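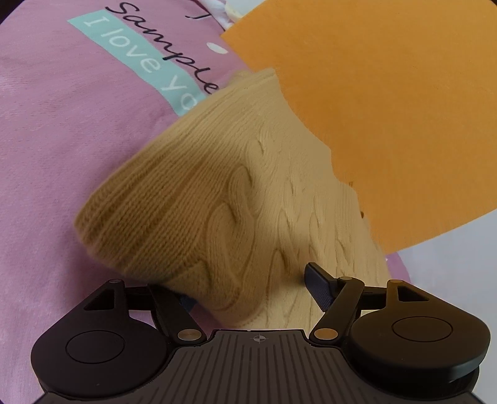
Ismail Alaoui

Chapter 6
House Rules: Writing a Handling Standard People Will Follow

Every handling standard begins with somebody's bad afternoon. The one at Siltik, where I spent more of my life than I intended, began with a binder of 2,157 recorded grasps on soft goods and the discovery that the people recording them had never agreed on what a grasp was. Some started the clock when the fingers touched cloth. Some started it when they picked up the tool. One started it, as far as I can tell, after coffee.

Knitwear was the worst of it. A metal bracket is the same shape at three o'clock as it was at noon. A cable knit has opinions. Put it down on plush and it sinks a little, fold it and the ribbing stands up in a new place, and the written instruction "grasp the item at its center" becomes a question of philosophy. With a hand-held gripper the operator supplies the wrist, the patience and most of the mistakes, and all three end up in the record.

This chapter deals with the rules that come before any of the clever parts. You will meet the Farnham checklist, which fits on one page and is ignored by roomfuls of people at a time, and the longer Wistanach procedure, which doesn't and is. Both ask for the same thing in the end – that two operators given the same sweater should be doing the same job.

6.1 What a rule is for

Essam El Khatib, who taught me to write procedures and then crossed out most of mine, liked to read a draft aloud to a new operator and watch the operator's hands. If the hands stopped, the sentence went. "Approach with due care" stopped them every time. "Open the fingers fully before you move toward the cloth" did not.

Our first draft ran to 15 rules. Four told the operator to be careful. Two contradicted each other on whether a dropped garment ended the attempt, and both had been signed.

Three terms are used throughout the chapter:

Attempt. Everything from the opening of the fingers to their next full opening, including the embarrassing parts.

Clutter. Any item the operator was not told to pick up. Clutter stays where it is until the attempt ends, however much it annoys you.

Reset. Returning the work area to a state the procedure allows. Tidying is a different activity, and it is covered in Section 6.4 under common faults.

Before reading on, write down how you would tell a stranger to pick up a sweater by the cuff. Keep the page. You will be asked to mark it at the end of Section 6.3, in red.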